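# Narnow session tunes

Tune lists from the Tuesday-style open sessions at the Florkstead folk festival and from the club nights in Narnow that run through the rest of the year. One row for each time a tune was played. Maintained by Ankit Pandey.

Last updated: 4 December 2019

## What is in it

| File | Contents |
|---|---|
| `plays.csv` | 1738 rows, one per tune played |
| `sessions.csv` | 300 rows, one per session |
| `names.csv` | every spelling of a tune name we have met, and the name we file it under |
| `unknown.csv` | 44 tunes we could not put a name to |
| `abc/` | transcriptions, where someone has made one |

There is no audio in this repository. Some of the sessions were recorded, but the players were asked about lists and not about recordings, so the recordings stay offline.

## Where the lists come from

Most are handwritten. Whoever sat nearest the door kept a notebook and wrote down each set as it finished. A few lists were kept on phones and sent in afterwards. They vary a lot. One notebook has the key and the player who started the tune for every entry, another has only "polkas" and a tick.

The notebooks were typed up over two winters. I did the festival books and the club members shared out the others. Where two people had kept a list of the same session, both were typed up and then merged by hand, keeping the longer list as the base and adding anything it had missed.

The merged files are then run through Filip, a small script in `tools/`, which looks up each tune name in `names.csv` and adds the filed name. It does not guess. If a spelling is missing from the table it stops and prints the line.

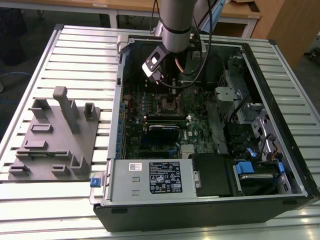 *Desktop tower with its side panel off, on the slotted worktable.*

## Columns in `plays.csv`

- `session_id` — matches `sessions.csv`
- `order` — position in the evening, starting at 1
- `set` — tunes played without a break share a set number
- `name_written` — exactly as in the notebook, spelling mistakes included
- `name_filed` — our preferred name
- `type` — reel, jig, hornpipe, polka, waltz, song or other
- `key` — blank if not noted
- `source` — notebook or phone

`order` can be trusted within a set. Between sets it is less certain, especially late in the evening when pages were filled in from memory. If a list had arrows on it moving sets about, I followed the arrows.

Songs are included if they were sung in the main circle. Anything sung in the yard or in the queue for food was left out, even when the notebook has it.

## Tune names

Most of the work went here. The same jig can have three names in one room, and two quite different reels can share one. The filed name is the one used most often at Narnow and makes no claim to be the original or correct one. If you want to join this data to another collection, match on the transcriptions and use the names only as a hint.

The plain ones that cause trouble:

- "The Irish one" is three tunes. They are filed separately where the key gives it away, otherwise they are in `unknown.csv`.
- "Plomesis" is a waltz written by a club member. It is sometimes written "Plum Isis" and once "Plumb Sisters".
- "Same again" means the previous set was repeated. These have been expanded into full rows.
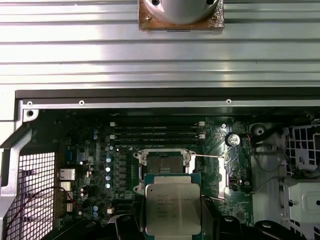
Keys were left as written, apart from obvious slips such as a capital H. A tune marked "G/D" moved between the two, or the note taker wasn't sure, and there is no way to tell which from the page.

## Known gaps

November is thin in every year. The Narnow room is let for other things then and the sessions move to people's kitchens, where lists are kept less often. Please don't read the drop as fewer people playing.

Thirty of the sessions have only a date and a venue — the page was lost or never written. They are kept in `sessions.csv` so the calendar is complete, and have `has_list` set to `no`. Leave them out before working out any averages.

Slow sessions for beginners are marked in `sessions.csv` with `slow = yes`. They repeat the same short list of tunes and will push those to the top of any count.

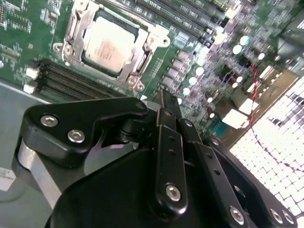 Player names have been removed throughout. A few tune names contain a person's name, and those were kept if the tune is generally known by it. Two were changed at the request of the families and the old spellings are not in `names.csv`.

## Using the files

All files are UTF-8 with commas and a header row. Some tune names contain commas and are quoted, so open them with a proper CSV reader. To rebuild `plays.csv` from the typed lists:

```
cd tools
python filip.py ../typed ../plays.csv
```

It needs Python 3 and nothing else.

## Licence and corrections

The lists are CC BY 4.0. The transcriptions in `abc/` belong to whoever made them and each file says what is allowed.

If you know one of the tunes in `unknown.csv`, open an issue with the row number and the name you have for it. A link to a transcription helps. Corrections to spellings go in `names.csv` as a new line at the bottom — please don't edit `name_written` in any file.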